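Lorncombe Residents' Help Pages
Category: Shared rooms and furniture

Marks on the white table in the Strickland Room

Submitted by Karthik Karunaratne

I have booked the Strickland Room for a meeting in July and wish to use the large white table with the black rim. Its glossy top shows every smear once the lights are on. Which cleaning products are permitted, and may the table be moved? 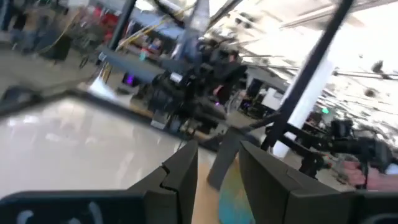

Answers (2)

Alaric Crenshaw, Room Bookings
Please use a soft cloth with warm water and a small amount of washing-up liquid, then dry the surface at once. Scouring pads and bleach are not permitted on any table. The white table must remain in its present position. Should you require further seating space, folding tables may be requested on form 473, which should reach this office at least 8 days before the booking. Please allow 20 minutes at the end of your session for cleaning.

Steltow user
We used glass spray on ours at home and it was fine, though it did streak a bit. I do not know whether the hall allows it. Try a corner first.

Was this page helpful? Yes / No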